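Vatard Simulation Cell Package
Drawer and Cabinet Edition

Product page, updated Jul 16, 2026

Overview

The Drawer and Cabinet Edition is made for teams who plan to buy one robot arm and want to know before the purchase if the work fits the arm. You receive a ready virtual room with a chest of drawers, a set of small loose objects and one arm with a two-finger gripper. You can run the task many times in the simulator and decide later on the hardware.

Many customers write to us after they already ordered the arm, and then they find that the platform is too far from the furniture. To move a platform in the software takes a minute. To move it in the laboratory can take a week, with new holes in the floor.

What is included

Room model with walls, floor and chest of drawers with bar handles
Arm model with mounting platform
Small object set for the top surface
Two camera positions, one from outside and one near the gripper
Planning sheet for the budget (spreadsheet)
Email support for 60 days

Price

The package costs 2,570 euros for one site. The license has no yearly fee. An additional furniture model from the Doromora library is 325 euros, and it is delivered as a file by email. Universities can ask us for a quotation with different payment terms.

The arm itself is not in the price. We do not sell arms. For the hardware please contact your local distributor and ask for the delivery time in writing.

Before you order

Please measure the real furniture which you want to use. We need the height of the top surface, the depth of the drawers when they are fully open, and the free space between the handle and the drawer front. The last number is forgotten most often. If the finger is thicker than this space, the gripper cannot go behind the bar, and you should put money in the budget for other fingers or for other handles.

Think also about the platform. An arm that reaches the top of a cabinet in a comfortable way does not always reach the lowest handle. We recommend to test both tasks with the same platform position, and to write down the position where both are possible. If there is no such position, a higher platform is usually cheaper than a longer arm.

The Wattimena planning sheet has separate lines for arm, platform, fingers, safety equipment, installation and spare parts. Fill in the spare parts also when you think you do not need them.

Top surface and drawer handles, same room:
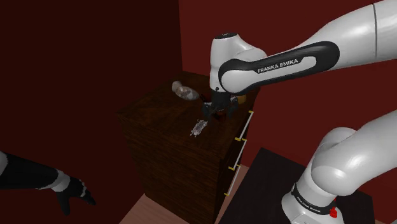
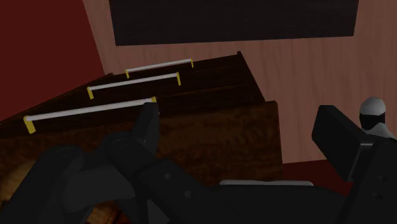
Cometti wrote to us in April that the reach test was useful but the planning sheet should have one more line, for the time of the person who installs everything, and that in their budget this line became bigger than the platform. They also asked if the furniture model can be changed to their own drawer depth without a new license. It can, and the change is included in the price.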